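天板

天板（てんばん）は、机、作業台、棚などの最上部に水平に取り付けられる板状部材の総称である。甲板（こういた）とも呼ばれる。脚部や箱体とともに家具の主要構造をなし、荷重を受けて支持部へ伝達する。

構造
無垢材を用いるもの、木材を幅方向に接着した集成材、芯材の両面に薄板を貼ったフラッシュ構造などがある。フラッシュ構造は軽量である反面、局部的な荷重に弱く、金具の取付位置には補強材を入れる。無垢材では湿度変化による伸縮を考慮し、脚部との接合に長穴や駒止めを用いる。

たわみ
等分布荷重を受ける単純支持の天板では、中央のたわみは支点間距離の4乗に比例し、板厚の3乗に反比例する。奥行543mm、幅1,204mmの天板を両端のみで支える場合、長辺方向のたわみが支配的となる。対策として幕板や反り止め金物が用いられる。

表面仕上げ
塗装、樹脂化粧板、突板などがある。白色の仕上げは光の反射率が高く、室内の照度を確保しやすいが、光沢の強いものは照明の映り込みを生じる。

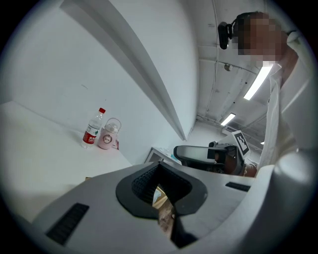 木口は衝撃を受けやすく、縁材を接着して保護する。縁材の剥離は接着剤の劣化や水分の浸入によって起こり、進行すると芯材の膨れを招く。

関連項目
幕板
集成材
化粧板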